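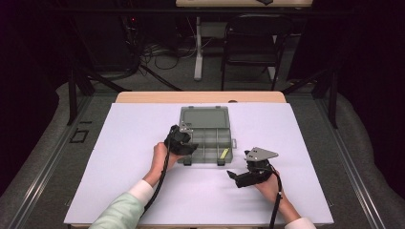
Elisgate Healthy Ageing Survey: your questions

What is the survey?
It's a yearly look at how people in Elisgate are getting on as they grow older: how they sleep, how far they walk, who they see in a normal week, what they eat, and how they feel about their health. We've been running it for long enough now that we can compare one year with another, and that's where it gets really interesting!

Who can take part?
Anyone aged 68 or over who lives in Elisgate or Emberg for most of the year. You don't need to be in good health. We'd love to hear from people who are managing a long-term condition, people who have just come out of hospital, and people who haven't seen a doctor in years.

Why 68?
The first survey was sent to people who were 68 and over, and we've kept the same starting age so that the results can be compared fairly. If you're a bit younger, do get in touch anyway and we'll write to you when your birthday comes round.

How many people are you hoping for?
1000 this time. Last year 600 people sent their forms back, which was a wonderful response for two small towns, but with a bigger group we can say much more about the differences between streets and villages, and between people who live alone and people who don't.

How long does it take?
Most people finish the paper form in one sitting with a cup of tea. You can stop and come back to it whenever you like. The online version saves your answers as you go.

Do I have to have a blood test?
No. There are 2 parts, the questions and a short health visit, and you can do the first without the second. The visit covers blood pressure, height, weight, grip strength and a timed walk down the corridor (the walk gets surprisingly competitive). No needles at all.

Where are the health visits held?
In the Tsolakis Rooms, next to the library in Elisgate. There's a ramp at the side door and parking at the back. If you can't get there, tell us when you book and we'll come to you.

Will you tell me if you find something wrong?
Yes. If your blood pressure is higher or lower than we'd like, we'll tell you on the spot and give you a note to take to your surgery. We don't diagnose anything, and we can't give advice about your tablets.

Who sees my answers?
Only the survey team. Your name is kept apart from your answers, and the report never includes anything that could point to one person. We don't sell or pass on addresses.

My mother has dementia. Can I fill in the form for her?
You can help her with it, and there's a box at the end to say that you did. If she can't follow the questions any more, please ring us first. We have a shorter form for families and it's much kinder on everyone.

What has the survey changed so far?
Quite a lot, we're pleased to say! So many people said they'd stopped walking into town for want of somewhere to rest that there are now benches all the way along Varkine Road. The lunchtime walking group came out of the survey as well, and it's still growing.

When will the results be out?
In July. There'll be printed copies in the library and at both surgeries, and a large-print version if you ask for one.

Who do I speak to?
Noreen Pirzada runs the survey and is always happy to chat. Leave a message at the library desk and she'll ring you back, usually before 5pm the same day.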